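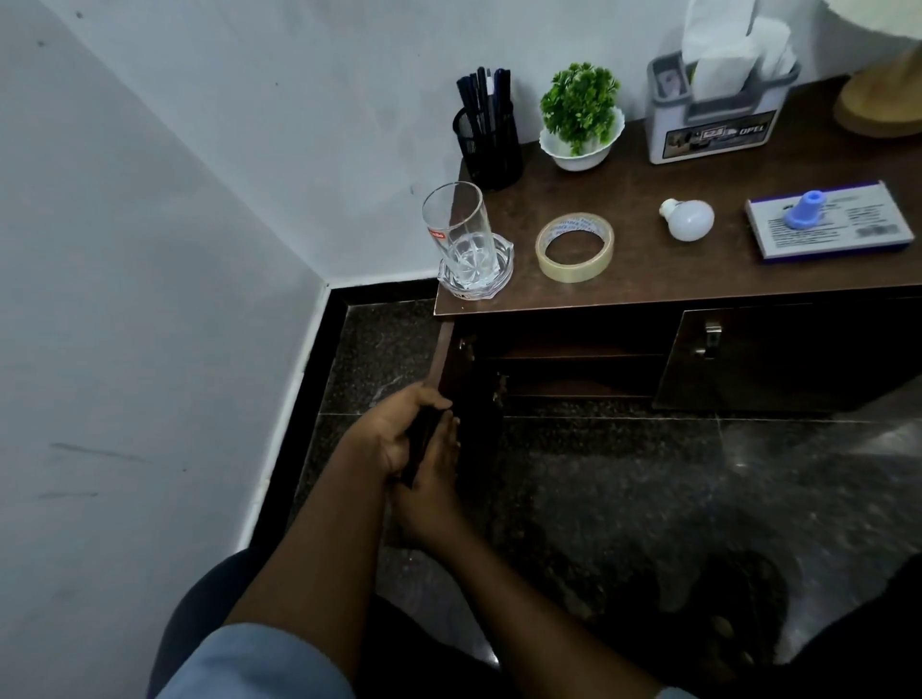
Figure 1. Door task, desk station: both hands on the partly opened cabinet door, with a drinking glass standing at the left edge of the desktop.

Courses > Service Robotics > Unit 5 > Handout: Failure Review, Door Tasks

Reading time: 5 minutes

Prepared by Hema Rao and Geert Smits, Gremolwood Institute
Revised 2020-06-18

1. Purpose

This handout supports the second lecture on failure analysis. Students should read it before the laboratory session and bring a written answer to the questions in Section 5. The case concerns the Trakitz arm, which was trained on human demonstrations of opening desk cabinets and then tested on a similar desk.

2. Summary of the fault

In trial 247 the arm took hold of the cabinet door and began to pull. The hinge was stiff. The controller read the rising resistance as a poor grip and answered by closing the fingers further and increasing the pull. The door did not move, but the desk did. A glass of water on the desktop tipped and emptied over the edge, and water reached the connector at the base of the arm. The operator, Ieuan Owen, pressed the emergency stop. No one was hurt. The connector was replaced and the station was closed until the review was complete.

3. What the demonstrations contain

Figure 1 shows the task as a person performs it. One hand is curled around the vertical edge of the door. The other is lower, with the palm flat against the door's lower portion. The demonstrator has two contacts on the door and can change the force at either one. The Trakitz arm has a single gripper, and the training set kept only the path of the upper hand. The lower hand was dropped during processing as "not task relevant."

The desktop deserves equal attention. It holds ordinary items: a pen holder, a small artificial plant, a roll of clear tape, a light bulb lying on its side, a tissue box holder. The glass stands directly over the end of the desk where the hands are working, and a little water has pooled at its base. The Siregar labeling tool recorded the door and the hands. Objects on top of the desk had no label class and so played no part in planning.

4. Findings

4.1 The force limit was set at 60 newtons for the gripper, but no limit was placed on the total pull at the wrist.

4.2 The controller had no state for "door stuck." Every rise in resistance was treated as slip.

4.3 The pre-trial checklist covered the floor area and the arm's reach – it did not cover the desktop.

4.4 The arm's connector faced upward and had no splash cover.

Ljubica Kovačević will present the wrist force record in lecture. Students should note the interval between the first rise in force and the stop.

5. Questions for preparation

a) Which of the four findings would have been enough, if corrected alone, to prevent water from reaching the connector?

b) Propose a rule for telling a slipping grip from a stiff hinge using wrist force and finger position only.

c) Should liquids be banned from test desks, or should the system be required to detect them? Defend one position in a single paragraph.

Written answers go to Xiomara Whitfield in Room 414 before the laboratory session. The Prisley safety form must be signed before any student operates the arm.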